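From: Lucimara Bragança
To: cell-practice list
Date: 25/11/2023
Subject: Re: [cell-practice] People near the table while the arms are live

On the Covuldale thread, Macedo wrote:

> We're rewriting our floor rules for the two-arm sorting table and I'd
> like to know what other sites do. Our draft from July says 700 mm
> clear on every side whenever the arms are powered, no exceptions. The
> operators say they can't do object resets like that. Do you let people
> stand at the far side during a run? And do you treat the idle arm as
> stopped?

Taking the second question first: no, we don't treat an idle arm as stopped. At Sivorley an arm counts as live until its drive power is off and the person running the table has said so out loud. An arm that is holding position can move on the next command, and the person across the table has no way of knowing when that comes. We used to have separate wording for "paused" and "waiting" and took both out, as people mixed them up.

On standing at the far side, we allow it, with conditions. The person must be the named resetter for that run, and hands stay on their own side of the table edge until the operator calls "clear". Anyone else who wants to watch sits or stands back from the table. Our 700 mm applies to them and to anyone walking past. It does not apply to the resetter, which is where your draft and ours differ.

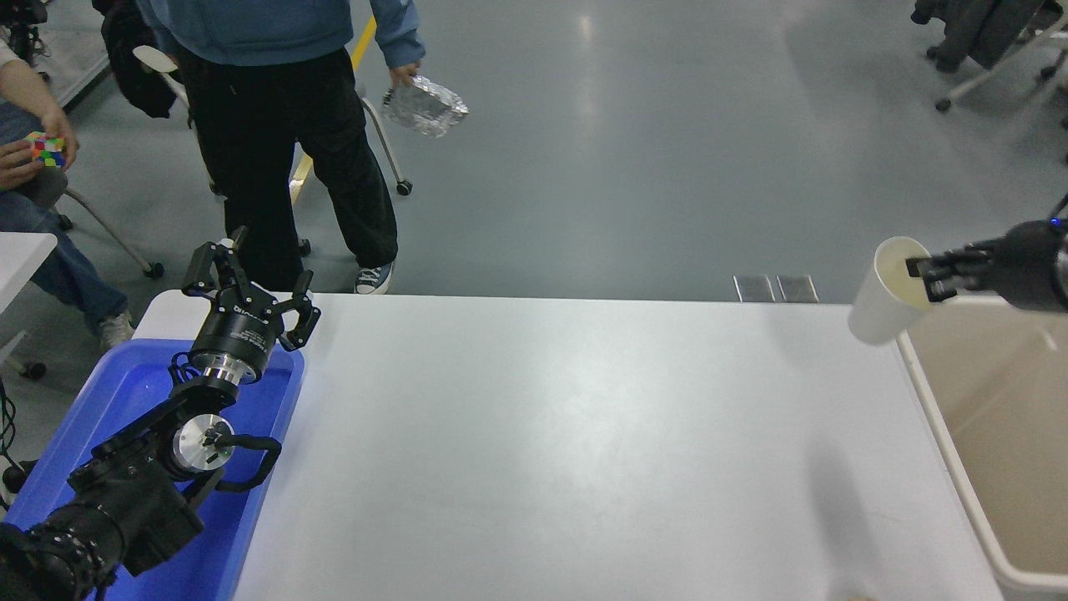

Sorting table with both arms in place, right gripper holding a paper cup over the bin.

The cup is a fair case for your rule on held objects. Our sheet says you never take something out of a closed gripper, however light it is. If the cup is badly gripped, let the arm finish or ask the operator to open the fingers over the bin. Paper cups and foil are the things people reach for without thinking – they look harmless, and the fingers around them are forgotten.

Other points from our sheet that you may want to copy:

- Next object stays in the resetter's hand, down by their side, until "clear".
- Trays and bins go on before power, and are not nudged into line during a run.
- Loose cuffs and hood cords tucked in before stepping up to the table.
- Cables kept to the table edge, checked at the start of each session.
- Resetters swap after 3 runs, and 7 runs is the most before a full break.

The last one came out of our own logs and I wouldn't call it a standard. Dondura uses a time limit instead and seems happy with it.

None of this replaces your risk assessment. If yours says 700 mm all round, keep to that until it has been redone and signed, even if the resets are slow. I can send our sheet to the list if anyone wants it, but the section on emergency stops is still being changed.

Lucimara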